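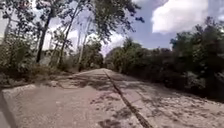
Walked to work again Monday. Took the long way and left the phone in my bag the whole time.

Juwita Harahap got me into this. She said pick one route and stick with it for a month before you decide anything about it. 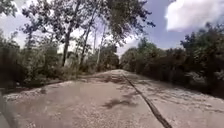
I'm on week 3. My knees complained for the first 2 and have mostly quit. Still using the old Gevlow shoes. The left heel is going, so I need new ones before March.

My step goal is 3,000 before breakfast. I miss it when it rains.

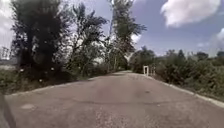 Keegan asked if I listen to anything. No. I tried a podcast and missed my turn.

Coffee at Gullano after. They open at 7 now.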